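Support > Diloletti Trader > Set-up guide > Section 4

Search the guide

4. Placing your first IPO order

1. Open the Orders tab and choose New listings.
2. Select the offer. In this section we use Edenstead shares.
3. Enter the quantity. The minimum is 70 shares, and one order can not be more than 299.

Note: The price range may change until the book is closed. Your limit price stays the same.
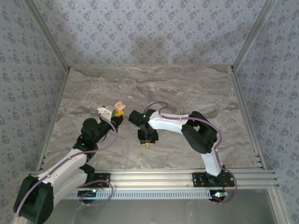
Two robot arms above a gray marble-patterned floor.

4. Press Review, then Confirm. You have 15 minutes to cancel the order.

Caution: Do not send the same order again from the Issa mobile app. Both orders will be accepted and the money for both will be blocked.

Share 29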